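Gukora Round Serving Plate, White

Plain white round plate from Gukora. No pattern, no gold edge, no writing on the front. Goes with whatever you already own, mostly bought by people who broke one from an older set and need a match that's close enough.

Item 261 is the single. Item 277 is the pack of two - same plate, just wrapped together. If you order the single twice you pay more, so don't do that.

What people use it for: roast chicken, bread, a whole head of cabbage, fruit, cut melon. Also as a landing spot for veg on its way from the bag to the chopping board. Big heavy round things want to roll, a cabbage mostly sits still if you put it stem side down. Lemons will wander.

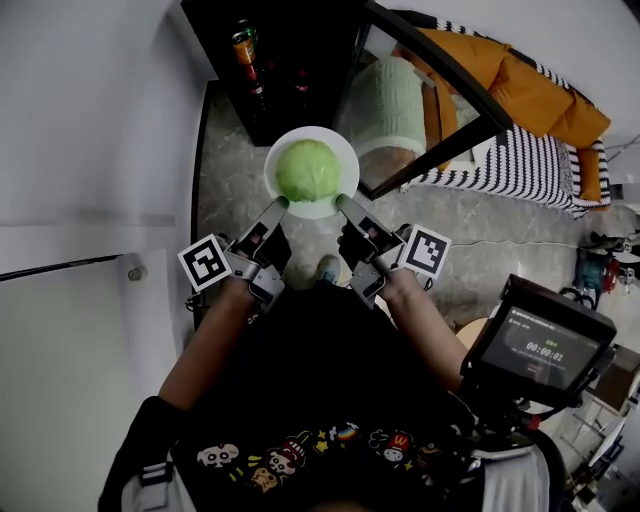 Washing: dishwasher fine, top or bottom rack. Pencil-gray marks from knives and forks come off with a bit of baking soda on a damp cloth. Don't use steel wool, it dulls the glaze and we can't take it back after that. Microwave ok for reheating. Not for the oven and definately not for the stovetop.

Stacking - goes on top of the old Hatis plates without rocking. Does not nest with Van Dusen, the foot is a different width and the pile leans. We tried it on the shop shelf and moved them apart the same afternoon.

Stock: roughly 2,000 came in with the August delivery, most still in the warehouse. Ships from there, not the store. If you want to pick up at the counter call first so we can pull some over.

Color note. This is a white, not the cream one. The cream was Pestumeck and it's discontinued, please stop asking Imani for it, she has none left under the counter.

Chips and breakages: send a photo of the plate AND the carton, both, before you throw the carton out. We replace singles the same week usually. For two-packs with one broken we send one plate, not a new pack.

Returns unused only, in the orginal wrap. Wholesale and cafe orders - email Imani Haddad, put the item number in the subject line or it sits in the genral inbox.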